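Workshop tips: when the gripper drops the bottle

In our small workshop at Hultwood we had a fault in July that cost us many evenings. The arm took a bottle, lifted it, and halfway to the bin the fingers opened. The log showed 138 drops, and the controller gave no error. I write down what helped, maybe it saves time for another person.

First, press the emergency stop before your hand goes near the fingers. A gripper that opens by itself can also close by itself. Wait until the arm has settled, then switch off the power at the wall.

Second, look at the cable and not at the program. I changed the grip force 21 times before I touched the plug at the wrist. It was loose by the width of a fingernail.
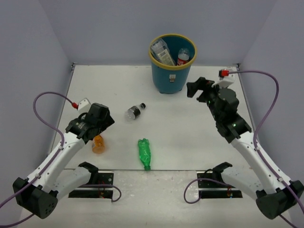
A loose plug is most often the result of a cable that is too short at the elbow. When the arm stretches, the cable pulls, and each pull moves the plug a little. Leave a wide arc behind the wrist, like the purple cable makes on both arms, and only after the arc fasten it to the white link with clips. Then move the arm slowly by hand, with power off, to its farthest point. If the arc becomes straight, open the clips and give more cable.

Clean the finger pads also. Juice and soda leave a sticky film, which later collects dust and becomes slippery. Warm water with a drop of dish soap is enough – no oil, no polish. Let the pads dry well.

After the repair, test with empty bottles only, and stay outside the reach of the arm. Ours has made 2,628 lifts since then. I still check the plug every morning before the first run.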